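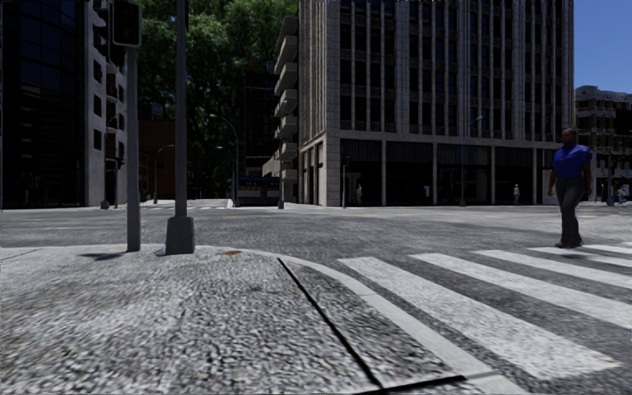 Folding phone: is the crease supposed to get worse when it's cold?

I bought a Vostora folding phone last November. It cost 1209 dollars, a number I try not to say out loud at home. The crease down the middle was faint at first. Now I can feel it with my thumb, and on chilly mornings the phone stops a little short of flat, like it's thinking it over. Is that a fault or is that just folding phones? The warranty has 13 days left on it, so I'd like to know whether to make a fuss.

Asked by Abrehet Hailu, 22 Sep 2020

Answer 1

Some of each. The inner screen is plastic over a very thin display layer, and plastic gets stiff in the cold. Mine does the same until it has been in my pocket a while. The crease deepens over the first months and then mostly settles down.

Not opening all the way is what I'd report. Lay it face up on a table in a warm room. If it still won't sit flat, that's the hinge, and you want it on record before the 13 days are up. Do it in writing and keep the ticket number. Don't press it flat with your palm, however much it deserves it. And check the edge of the factory film while you're at it. If it's lifting, leave it alone and mention that too. I peeled mine, thinking it was packaging. A new inner screen was 900 dollars.

Answer 2

get a normal phone. mine has been flat for years

Answer 3

Agree with the first answer on the hinge. I sent mine to the repair counter in Sellwood and they had it for 30 days, then gave it back with a note reading "within tolerance." It opened fine after that, so somebody did something. Back up before you send it, they wipe everything. Also take the case off, the two-piece ones can jam the hinge. Mine was a Wosari and it left a dent in the corner too, but that's a separate grudge.

Related questions
Can I use a stylus on a folding screen?
Wosari case rubs against the hinge
Beyene charger gets warm overnight
Outer screen works, inner screen stays black
Best way to get lint out of a hinge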